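How to Take Old Wax and Polish Off a Wooden Table Before Oiling

By Bujar Janevski, Trenitthorpe

Many people write to me that the oil does not go into the wood and stays sticky on top for days. Almost always the reason is the same. There is old wax or silicone polish on the surface, and the oil cannot pass it. In this page I explain how I remove it in my own workshop.

What you need

White spirit, one small bottle. Cotton rags, old T-shirts are very good. Sanding paper in grit 120 and 180. A plastic scraper. Gloves. I use the Stoltex gloves because they do not melt from the spirit, but any solvent gloves will do. Open the windows before you open the bottle, and keep away flames and heaters.

Step 1. Test the surface

Put one drop of water on the wood and wait 20 minutes. If the drop stands round like a pearl, you have wax or polish. If it makes a dark spot, the wood is already open and you can go directly to sanding. Make the test in two places, one in the middle and one near the corner, because the middle was usually cleaned more often.

Step 2. Soften the wax

Wet a rag with white spirit and rub along the grain, a part as big as a newspaper page at one time. Wait two minutes, then push the soft wax away with the plastic scraper. Do not use a metal one. I did this on a table from the Morrison house and the scratches are still there.

Wipe with a clean rag and turn it often. When the rag stays clean, go to the next part. A dining table takes me one long morning. 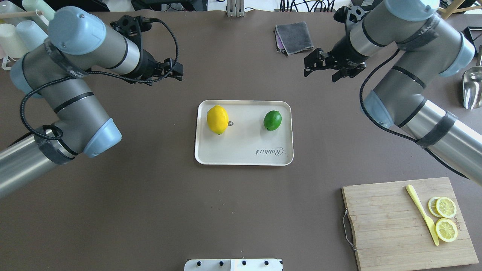
Step 3. Let it rest

The spirit must leave the wood completely. Leave the table overnight with the window a little open. In April, when the air here is damp, I give it a second night. If you can still smell the spirit with your nose close to the wood, it is too early.

Step 4. Sand

Start with 120, always with the grain, and finish with 180. Do not go finer — the oil needs something to hold. If your table has veneer, begin with 180 and be very gentle, as the veneer can be thinner than a coin. Vacuum the dust, then wipe with a dry cloth.

Step 5. Repeat the water test

If the drop goes in everywhere, you are ready for oil. If one place still refuses, do only this place again from Step 2.

About the rags

Please do not throw the wet rags in a pile. Hang them flat outside until they are dry and stiff, and then take them to the place where your town collects such waste. With oil rags this is even more important, they can start burning by themselves.

The oiling I describe on the next page, together with the Grusberg hard oil and how thin to put it.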